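Lalter Sim Kit – pre-rental inspection checklist, gripper and household scene pack
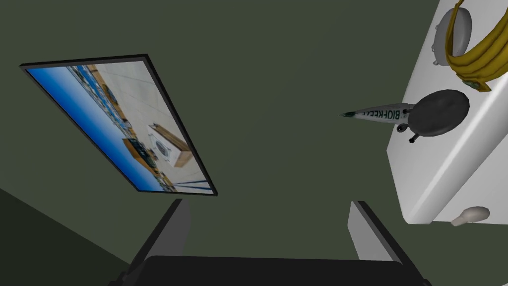

By the Bestley bench team

Status: open, two items held
Version looked at: January build, trial license
Checked on: office workstation, then the older laptop

Copy this list for your own trial if you want. Comments are ours, typed as we went. OK = fine, HOLD = fix before we pay, N/A = didn't apply.

1. Install and license

Installer runs without admin password – OK
License key accepted first try – HOLD. Took 4 tries, the key field eats the last character if you paste. Typing by hand works.
Uninstall leaves nothing behind – OK, small log folder only
Offline start – OK after the first login

2. Scene loading

Default home scene opens – OK
Load time noted – 22 seconds on workstation, laptop far worse. Didn't bother writing it down, it's slow.
Wall TV shows its room picture – OK. Reads fine even at a steep slant. No flicker.
Walls and counter solid, no holes – OK for walls. Counter edge is rounded and shades properly.
Shadows – OK. Dark corner by the TV wall is very dark, we would like a brightness slider. Asked Lalter, no reply yet.

3. Objects

Labels readable – OK. BIOFREEZE on the white tube is sharp, green letters, no smearing. We zoomed in pretty hard.
Banana – OK. Color good, brown shading along the curve looks right. Collision shape not checked yet.
Round black item – HOLD. Object list calls it "disk_b" and thats all. Pan? Lid? Need a real name before we write any grasp task around it.
Object list exports to spreadsheet – OK
Spare objects pack – N/A, costs extra

4. Gripper (Bite, two finger)

Opens to full width on command – OK
Both finger pads present, facing in – OK
Pads drawn lighter than finger body – OK, helps a lot when you're lining up
Closes at low speed – OK
Closes at top speed – OK but twitchy. Wouldn't use it for demos.
Force limit respected – OK, set it low and then high, both held
Fingers stop at counter edge – OK from the top and side. From underneath we only did a few passes, do more.
Emergency stop key – OK. Stops dead. Key is too close to the reset key, tape over one of them or remap.

5. Camera view

View follows the wrist – OK
Tilted view stays stable – OK. Horizon goes way over and it's easy to lose track of which way is up. New staff should get ten minutes just moving it about before any task.
Gripper stays in view at the bottom – OK
Saves stills at full size – OK, 600 stills in one run and none came out blank
Save folder can be changed – OK, but resets after every update. Write the path on the wall.

6. Running it safely with a real arm on the same network

Sim and real arm have different names – check this YOURSELF, every time
Real arm powered off at the wall during sim work – required here
Live output switch set to off at start – OK, it was off out of the box
Warning shown when live output turned on – OK, red banner, could be bigger
Someone standing at the stop button if live – required here

7. Support and paperwork

Manual covers this version – mostly. Gripper chapter still shows the older Lumance menu layout, the buttons have moved.
Support answers in one working day – first email yes, second no
Price sheet matches quote – OK. 8 seats, no setup fee.
Refund terms in writing – OK, page two of the quote, small print

Held items before sign-off

License key paste bug – waiting on Lalter
Name for disk_b – waiting on Lalter, or we rename it ourselfs

Still to run

Counter edge from underneath, slow and fast
Banana collision shape
Laptop again with shadows turned down
Update, then check the save folder path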